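Robots outdoors: who keeps the rules?

A page for readers aged 8 to 11, by Areeba Cheema

Most robots work indoors, in factories and warehouses, where the floor is flat and the lights stay the same. Taking one outside is harder. The sun moves, the wind blows, and people walk past who have never met a robot before.

That is why the team at Birnwood writes its rules down before anything is switched on. The robot there picks up soft toys and other small things and puts them in a basket. It is a gentle job, but the rules are still strict.

The first rule is about space. A robot arm can swing further than you expect, so visitors stay at least 3 metres away while it is moving. Grown-ups have to do this as well.
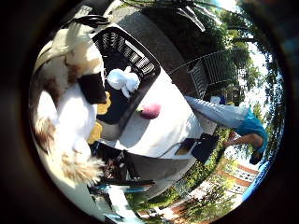
The second rule is about stopping. Every robot that works near people needs a stop button that is big, easy to reach and never covered up. At Birnwood 2 people must know where it is, and one of them has to be standing next to it. If anyone shouts "stop", the button gets pressed first and the questions come afterwards.

Next come the moving parts. Gears are wheels with teeth, and the teeth push each other round. They can pinch a finger, catch a sleeve or pull in long hair. You should never touch a gear on a robot, even if it looks still. Engineers switch the power off and wait before they put their hands anywhere near one.
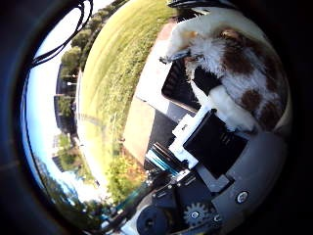

Brown and white fur close to the robot's hand. Find the toothed gear at the bottom.

Cables have a rule of their own. A loose cable can trip somebody up or snag on the arm. Kamran Tarar checks each one by hand every morning, from the plug to the last clip, and writes the time in a notebook.

Then there is the question of how hard a robot should squeeze. Soft coverings on the fingers help, because they spread the push over a bigger area - a bit like wearing mittens. The rule is to start with the lightest grip and add more only if the object slips.
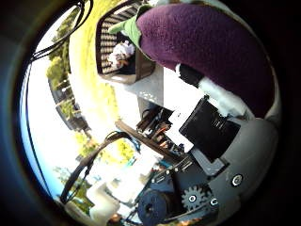 Daniyal asked whether a soft robot still needs a stop button, and thought it probably didn't if the fingers were like a cushion. It does. The arm behind the fingers is heavy and strong, and being bumped by it would hurt.

The last rule is about telling the truth. When the robot drops something, the drop goes in the notebook too. The team has filled in more than 900 lines since May. Reading them back shows which objects cause trouble, and then the rules can be changed.
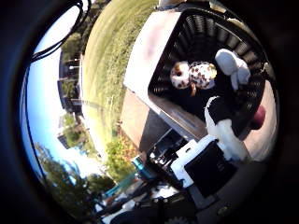 Changing a rule takes 5 minutes of talking and a signature from Niall Shearer. The old rule is crossed out but kept, so that anyone can see what it used to say.

Something to try at home: pick up a soft toy with a pair of kitchen tongs and put it in a box. Write one rule that would make the job safer, and ask someone else to follow it.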